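Home Projects Reports Gallery About Contact

Can Robots Do Our Chores Yet? My Project Report
by Ada Fiore
19 July 2018

So my question for this project was pretty simple: if I had the money, could I buy a machine that does my chores? I picked five jobs to look into. Folding a shirt, loading a dishwasher, restocking a shelf, bagging groceries, and sewing on a button (my personal least favorite, I have a coat that's been missing one since December). I read whatever I could find, watched hours of video, and did the jobs myself with a timer going.

The button is where I got stuck, and then totally hooked! Folding and stacking have tons of people working on them. Hand sewing, not so much. A sewing machine is great if you can lay the cloth flat and feed it through, but mending a lining or closing up a pillow takes a needle you can let go of and grab again. When I went looking for robots that do that, almost everything I found was surgery. Same needle-and-thread problem, just a much fancier kind of mending.

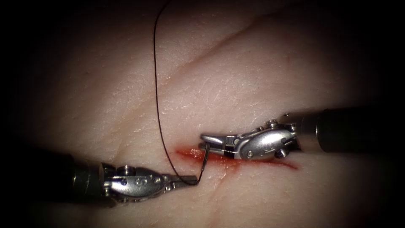 Two robot arms with a curved needle and thread at a narrow red cut.

What got me is how much of sewing is handing things back and forth. I'd never noticed! I sat at the kitchen table with an old pillowcase and tried to stitch it using two pairs of tweezers, no fingers allowed, so I could get a feel for it. My first stitch took 107 seconds. With fingers I can do one before you finish reading this sentence. The needle kept rolling over in the tweezers, so the point ended up facing me, and then I'd have to put it down and start over. A curved needle is supposed to help because you can turn your wrist and it comes back up out of the fabric by itself. I borrowed one from the upholstery kit at Schmieder (the repair shop on my street) and yes, it's better, but you have to hold it at just the right spot or it swings around on you.

Then there's the thread. A plate stays plate-shaped. A can on a shelf stays where you put it. Thread goes wherever it wants, and it catches on your tools, and a loop that looked fine can slide off the tip while you're reaching for the loose end. I tried to tie a knot by wrapping the thread around one pair of tweezers and pulling the end through with the other, and I lost the loop so many times I had to go get a snack.

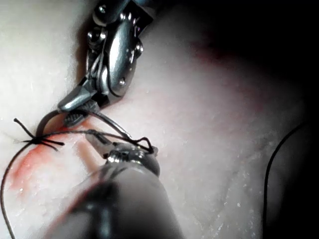

Knots are also where I'd want to know who is doing the thinking. A lot of surgical robots are steered by a person the whole time, so the arms are more like very good tweezers than a worker. A video doesn't always tell you which kind you're watching, and I had to throw out part of my notes when I figured that out. For chores it matters a lot. If I have to sit there and drive it, I might as well sew the button!

My answer, for what it's worth: shelves, kind of. Dishes and bagging, if everything is set up just so. Shirts, slowly. Buttons, no, or at least not at my house. I'd like to redo the tweezer test with thicker thread and a partner on the second pair.

More student reports
Norurley Bike Counter, Part 2
Why Is the Zalutier Greenhouse So Humid?
Clastar: A Star Map for Small Screens
100 Paper Bridges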